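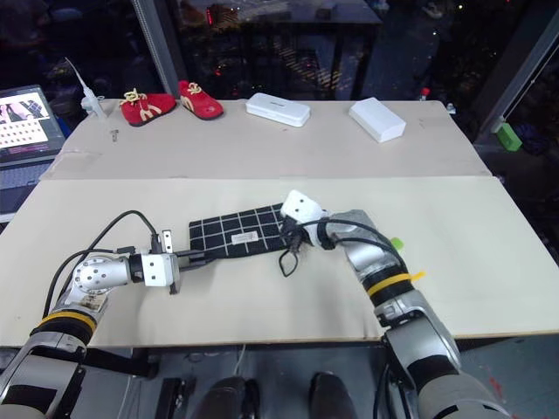 Host Family Questions, Answered by Marta

Hi! I'm Marta Zakharchenko, and I look after host families for the Edura exchange program. I've hosted students myself and I get the same emails every August, so I finally wrote my answers down. If yours is missing, write to me and I'll add it.

How long does a student stay with us?
Most of our students stay 14 weeks. We also have a short stay of two weeks in the summer, which a lot of first-time families pick (I did too, and then I cried at the airport like a fool).

Do we need a spare bedroom?
Your student needs their own bed and a door that closes. Sharing a room with one of your kids is fine if they're the same gender and close in age, and if your kid has said yes! Please ask them before you fill out the form. A pull-out couch in the living room won't work for us.

Do we get paid?
No, hosting is unpaid. Students bring their own spending money and pay for their own phone plan, clothes and movie tickets. You cover meals at home and a packed lunch on school days. If you take the whole family out for pizza, please treat your student like one of the gang.

What if my student won't eat what I cook?
Oh, this one. Give it a week. My first student lived on toast and bananas for days and then one night asked for thirds of my cabbage rolls. It helps a lot to take them to the grocery store early on and let them fill part of the cart. Allergies are listed on the student's profile, so do read that page closely.

Who drives them to school and everything else?
If there's a school bus, they ride it. Otherwise we try to match students with homes no more than 45 minutes from school by public transit. After-school stuff is up to you and the other parents. Students are never allowed to drive your car, even if they have a license back home, and even in an empty parking lot. (Yes, I've been asked.)

Can we take our student on vacation with us?
Please do! Send me the dates and the address where you'll be staying. Trips out of the country need written permission from the parents and a look at the student's visa, and that takes a while, so write to me as early as you can.

What about curfew and screen time?
Your house, your rules. Our only fixed one is that students are home by 10 p.m. on school nights. Sit down together the first weekend and talk through the rest, including calls home. Long nightly calls with Mom and Dad can make homesickness worse, but I wouldn't ban them. Try picking a regular time.

Can single people or retired couples host?
Absolutely. We do the same home visit and background check for every adult in the house. One of our favorite hosts signed up when she was 65 and is now on her fourth student.

It's just not working out. Now what?
Call Chiyo Kubo or me, and call early. Chiyo handles student support and she's very good at getting a quiet teenager to talk. Often it's something small, like a shower schedule. If it can't be fixed, we'll find another home, and you won't be in trouble with us.

When do we find out who we're getting?
We send matches as the school placements come in, so some families hear in spring and others wait until the summer. Once you've got a name, go ahead and email your student. They're usually dying to know if you have a dog.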